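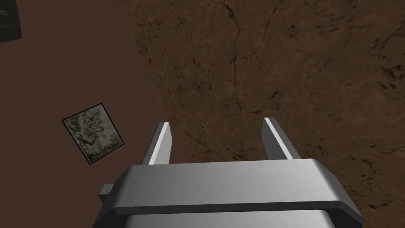

# Creak from front end after swapping to a thru-axle fork

**anport_rider**

I bought a used Jirnerari gravel bike in December and put a Voten carbon fork on it, 12 mm thru-axle, tapered steerer. It was silent for the first few weeks. Now it creaks when I climb out of the saddle, once per pedal stroke, and a little when I brake hard at low speed.

I have greased the axle, cleaned the rotor and checked the spokes. The headset has no play that I can feel. Bars and stem are the same ones that were on the bike before. The shop in Anport wants 86 dollars to strip and rebuild the front end, and I would like to rule out the easy stuff first. The bike has 1506 miles on it according to the seller.

**Lowri Gronow**

Start with the crown race. If the old one was moved over from the previous fork, it may not be sitting flat on the new crown, and a split race will creak under side load even when the headset feels tight.

1. Loosen the stem bolts and take off the top cap.
2. Drop the fork and wipe the crown and the lower bearing seat clean.
3. Look for a shiny line on one side of the race only.
4. Put a thin film of grease under the race and on both bearings.
5. Refit, set the preload with the top cap, then tighten the stem bolts to the number printed on the stem.

Don't grease the steerer where the stem clamps. Use carbon paste there – a small amount is enough. Check the expander plug while you're in there too. Mine had crept down the steerer and made the same noise.

**llewellyn3000**

Could be the pedals. I chased a creak on mine for 2 months and it was the left pedal. Try riding out of the saddle without pedaling and rock the bars side to side. If it still creaks it's the front, so do what Lowri wrote.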